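The long life of leftovers

Lunch at the Grestombridge community kitchen costs $9, and most people carry half of it home. The portions are meant to stretch. A pot of lentils cooked at 10 in the morning can be dinner that night and soup the next day, and the kitchen has been teaching that habit since it opened.

The course is called Susotero. It runs for 2 hours and has put 289 households through since May. Much of it covers cooling: spread rice on a tray, split a big stew into shallow tubs, get it in the fridge as soon as the steam dies down.

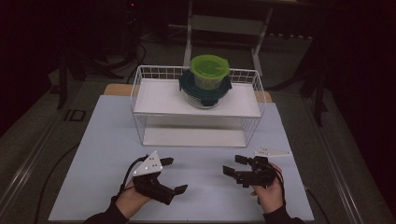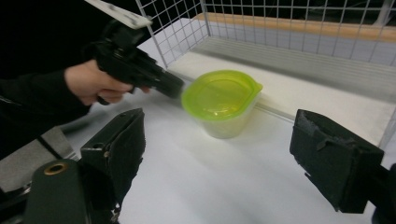
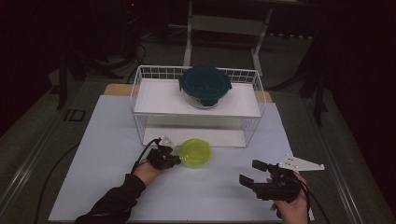

Labels come next. Masking tape and a pen will do. Write what it is and the day you cooked it, and put the oldest at the front. Three days is the rule they teach for cooked meat, less for rice.

Freezing gets its own half-hour. The standard serve is 400 grams, enough for one hungry adult. Potatoes go grainy, so leave them out and add fresh ones on reheating. Yoghurt sauces split. Curries and bolognese do well.

The next course starts after the school holidays, with a second kitchen planned at Nakosmont. Bring an apron and a few tubs.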